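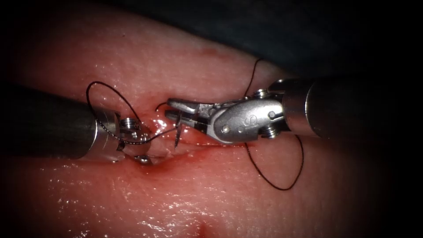

Needle driver in the right arm, left instrument beside it, suturing along an incision.

Laitinen wristed needle driver, 8 mm shaft
Instrument care and setup for two-arm suturing cells
Part no. 647

The Laitinen needle driver fits the left or right arm of any Tremerska bench system with the round instrument carriage. It is sold singly, without the sterile adapter. The jaws are slender and pointed and will hold a small curved needle upright or at an angle. The shaft is dark coated and the wrist is polished metal, so dried residue shows up on the wrist first. Check it there.

What is in the box
One needle driver, one tip cover, one flushing adapter, a cleaning brush and the use log card. Spare wrist pins are sold separately and can only be fitted at the Skastau service shop.

Fitting the instrument
Park the arm with the carriage fully back. Seat the sterile adapter and press until both side clips close. Hold the instrument by its housing, never by the shaft, and slide it down until it clicks. The arm will turn each of the drive disks one way and then the other. Wait for the steady light before moving the carriage forward.

If the light keeps blinking, take the instrument off, turn the disks by hand to the middle mark and fit it again. After three failed tries, use another instrument and send the first one in. Don't force the disks past the stop. This stretches the wrist cables, and a stretched cable can't be tightened in the field.

Wrist check before each session
Open and close the jaws fully. Bend the wrist to both sides and then up and down. The motion should be even, with no jump near the center. Look at the pins from both sides under a bench light. A pin that stands higher than it did at the last check means the instrument comes out of use.

Close the jaws on a strip of suture packaging foil and pull gently. If the foil slides out, the jaw inserts are worn. Check too for fine burrs along the jaw edges, which will fray thread when a loop is wound around the wrist for a knot. Run a length of scrap suture over both jaws and around the back of the wrist. It should come away clean.

Cleaning
Start within 30 minutes of the end of the session. Wipe the wrist from the shaft toward the tips with the jaws open. Pull any thread ends out of the joint with fine forceps. Fit the flushing adapter and flush until the water runs clear, then brush the wrist under water while working it through its full range. Use a neutral cleaner only. Chlorine products will pit the polished parts and void the warranty.

Dry with filtered air, put one drop of instrument oil on each joint and wipe off the extra. Store with the wrist straight and the tip cover on.

Common faults
Jaws close but the needle turns in the grip: worn inserts. Return for service.
Wrist drifts to one side with the controls still: check that the adapter is seated, then run the arm's zero routine.
Grinding noise at the carriage: residue on the drive disks. Clean the disks and the adapter face.
Arm doesn't recognize the instrument: wipe the contact strip with a dry lint-free cloth.

Service
Cable and insert replacement takes 2 working days once the instrument reaches Skastau. Instruments must be cleaned and sterilized before shipping, with the signed use log card in the box. Loan instruments go out on Monday for customers with a Flondutau service plan. For questions about fit on older carriages, ask for Jarmo Oksanen at the service desk and have the arm serial number ready.

Related items
Sterile adapter, round carriage, pack of 3
Flushing adapter, replacement
Tip covers, pack of 10
Drive disk cleaning kit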